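Rerley Jewelry Repair and Appraisal
Frequently Asked Questions

Bringing something in

Do I need an appointment?
Not for repairs, battery changes or ring sizing. Walk in during shop hours and someone at the counter will write you a ticket. Appraisals are by appointment, because they take up the bench for most of an hour.

Where do I park?
There is a lot behind the building, entered from Tuncer Street. Bring your parking ticket in and we will stamp it. The lot is shared with the pharmacy, so mornings can be tight.

Can I mail a piece to you?
Yes, but call first so we can open a ticket and give you the number. Write that number on a note inside the package. Do not write the word "jewelry" anywhere on the outside. You pay for shipping and insurance to us, and we pay for the return trip on any repair over $151.

Can someone else pick up my order?
Yes, if they have your claim stub and a photo ID. If the stub is lost, we need a signed note from you naming the person.

Repairs

How long does a repair take?
Most chain and clasp repairs are ready in three to five business days. Ring sizing takes a week. Stone replacement depends on how long it takes to find a match, and we will call you before ordering anything.

What does it cost?
A simple solder on a silver chain is $22. Replacing a clasp starts at $49, including a plain sterling clasp. Gold work is quoted by weight on the day you come in. You get a written estimate before any work begins, and we do not go over it without your permission.

Do you fix costume jewelry?
Sometimes. We can restring beads, glue stones and swap out jump rings. We cannot solder most plated base metal without ruining the finish. Bring it in and we will tell you at the counter.

Can you resize any ring?
No. Eternity bands, tension settings, tungsten and titanium cannot be sized here. Most plain gold, silver and platinum bands can go up or down two sizes.

My earring lost its back. Can I buy just one?
Yes. We keep the common sizes in silver and gold. Bring the earring so we can check the post.

Do you repair watches?
Batteries and bands only. For anything inside the movement, we send people to Gestero Watch Service across the street.

What happens if I forget to pick something up?
We call twice and then send a letter. After one year, unclaimed items are handled the way state law requires.

Appraisals

Who does the appraisals?
Silvan Strebel does all of them. He looks at each piece with you in the room and you are welcome to ask questions.

Will my insurance company accept it?
Most do. Ask your agent what they want in writing before you book. Some companies only require an appraisal for single items worth more than $700, and others set a different limit.

How often should I have things reappraised?
Every three to five years for gold and diamonds. Silver rarely needs it unless the piece is by a known maker.

Do you buy estate jewelry?
We do not buy from the public. This keeps the appraisal side separate from any sale.

Care and storage 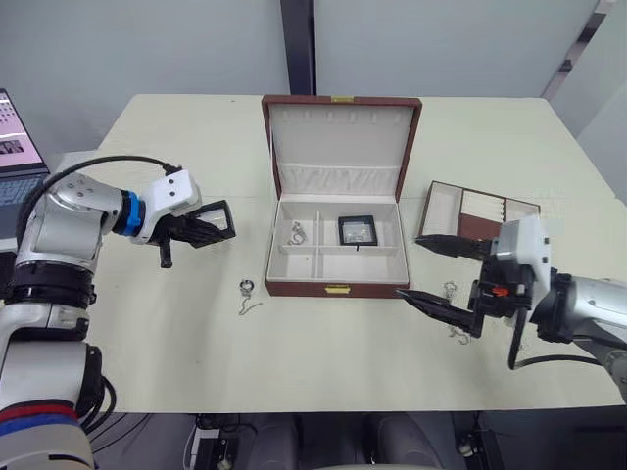

Page last changed: Mon 2 March

Is a lined box good enough for everyday storage?
For most people, yes. Look for a soft lining and a lid that closes fully. Compartments help a lot, since diamonds will scratch nearly anything they rub against.

How do I keep chains from tangling?
Fasten the clasp before you put a chain away, and give each one its own space. If a knot has already formed, lay the chain flat and loosen it with two sewing pins. Do not pull. If it won't come loose, bring it in.

Why does my silver turn dark?
Sulfur in the air reacts with the metal. Wool, rubber bands and some papers make it worse. An anti-tarnish strip in each drawer slows it down. Replace the strip every July, or whenever you will remember to.

Can I use a dip cleaner?
Not on pearls, opals, turquoise or anything with an oxidized finish. On plain silver a quick dip is fine, followed by a good rinse. A polishing cloth is gentler. We sell the Etier cloth at the counter.

How should I store pearls?
Flat, in a soft pouch, away from heat. Don't hang them, as the silk stretches. Wipe them with a damp cloth after wearing.

My question isn't here.
Call the shop or ask at the counter. The phone is answered during open hours only, and messages are returned the next business day.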